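Chapter 4
Allergens on the Menu

A restaurant menu is often the first place a guest with a food allergy looks for help. It may be read at the table, at the counter or on a phone days before the meal. This chapter covers how allergen information gets from the supplier's label to the printed page, and who in the kitchen answers for it.
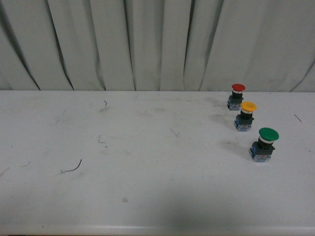
Judite Seixas objects that a menu mark is only as good as the last delivery, and that a sauce bought from a new supplier can make the whole page wrong overnight. Her point is taken up in Section 4.3.

Most of the cases come from Brenov, a 40-seat restaurant that serves lunch and dinner. In December its owners changed the menu for the first time in 2 years. Nut and milk symbols were added next to each dish, but the daily specials on the chalkboard were left out. Servers had to ask the cook every time.
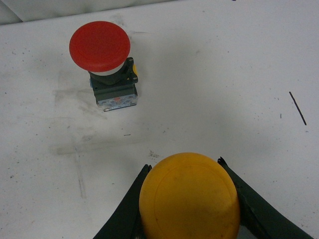
The second menu put the specials on a printed card with the same symbols. A recipe sheet for each dish was kept by the pass, with every ingredient listed, including oils and garnishes. Shared fryers were noted too – a potato dish with no wheat in it may still be cooked in oil used for breaded fish.

Before reading on, find a menu from a place where you eat often. Mark the dishes you think contain egg, then note which of them say so.

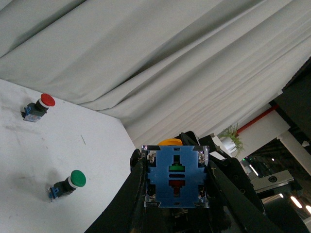

4.1 Reading a Supplier Label

Packaged ingredients reach the kitchen with a label, and the label is where a recipe sheet begins. Start with the ingredient list and read all of it, even for products you have bought before.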